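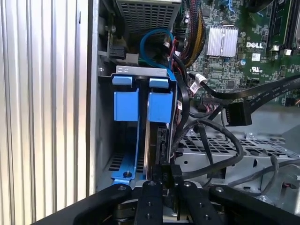
Blue hard drive carrier inside a desktop computer tower

The Brenbridge Death Notice Index is a finding aid for death notices, funeral announcements and cards of thanks published in the town of Brenbridge. It was started in 1967 as a set of paper cards at the town library and was later moved to a searchable database called Waluvero. The index is used mostly by family historians, and also by funeral homes which need to confirm the date or the place of an earlier burial in the same family.

Background

Before the index existed, a person who looked for a death notice had to know the approximate week of the death and then read the bound newspapers page by page. Notices were not always printed in the same column. In the older volumes they stand between the market prices and the church news, and a notice for a farm family could appear on the page for its own village. The library began the card file to answer letters from relatives who had moved away and could not visit the reading room.

Each card had the surname in capital letters, the given names, the date of the newspaper, the page and the column. The age was written when the notice gave it. Married women were entered under the husband's surname, with a second card under the maiden name if this was known. The second cards were made only from the letter M onward, as the rule was introduced when the first half of the alphabet was already finished. This gap was never fully closed in the paper file.

Content

The index covers three kinds of text. A death notice is the short paid announcement placed by the family or by the funeral home. An obituary is a longer text about the life of the person, which in Brenbridge was usually written by the newspaper from a form filled out by the relatives. A card of thanks was printed some weeks after the funeral and thanked the neighbors, the pallbearers and the givers of flowers. It often mentions people who are absent from the obituary — for example, a cousin who offered the house for the meal.

Funeral homes are named in the entries from the second series onward. The name that appears most often is Fawzy, a family firm on the east side of the town. The firm also allowed its own service books to be compared with the index, and 443 entries were corrected in this way. Most of the corrections concerned the spelling of surnames.

Memorial poems, which were printed on the anniversary of a death, are not included.

Database

Waluvero keeps the fields of the old cards and adds a field for the cemetery. A search can be made by surname, by year or by cemetery. The result shows the location of the notice in the newspaper but does not show the text itself. Copies are requested from the library by mail or at the desk, with a limit of six notices for one request.

Spelling variants are handled by a list that was prepared by hand. Names with a prefix, such as "Van" or "De", are sorted in two ways, with the prefix and without it. Entries for infants who had no given name are listed under the surname with the word "infant", and the names of the parents are added in the remarks field if they were printed.

Related collections

The Drustetti Collection, kept in the same reading room, contains funeral programs and prayer cards from parishes in and near Brenbridge. It is not part of the index, although a program number is given in the remarks where both sources exist for one person. The programs are stored in 2 cabinets and are arranged by parish, then by year.

See also
Obituary
Card of thanks
Funeral program
Newspaper indexing

Last revised December 14, 2023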